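About Stondora

Stondora is a storage and packing company. We keep household goods and shop stock for people who are moving, renovating or running a small business without a back room of their own. Souad Nasr started the company in July with 15 customers, most of them families between leases. We now look after goods for 108 households and businesses.

Everything is kept in one large building with a steel frame. We rent it in full, so no other company's goods pass through. The floor is divided into 789 numbered spaces, and each customer's items stay together in one space or in spaces next to each other. Furniture is wrapped before it goes in. Boxes are labeled on two sides with the customer's number and the room they came from.

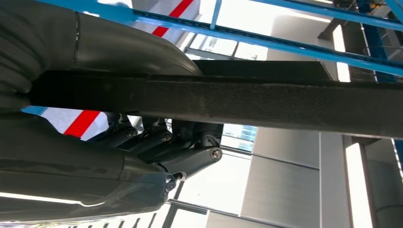
The building was bought by the Kabbaj family for their flooring business and later leased to us. We repaired the roof drains and put in new lighting before the first goods came in. Customers may visit during office hours. Please call a day ahead if you need something brought out, and have your space number ready.

We also pack. Our crew brings boxes and paper to your home, packs room by room, and gives you a written list at the end of the day. Kitchens take the longest and are usually booked as a separate visit. Loose screws and shelf pins are bagged and taped to the piece they belong to.

Our second service, Clavska, is for shops. It covers receiving, shelving and sending out small orders, and currently handles over 974 product lines.

We do not store food, paint, fuel or live plants. Pianos are accepted after a visit to measure the stairs and doors.

Page updated May 28, 2021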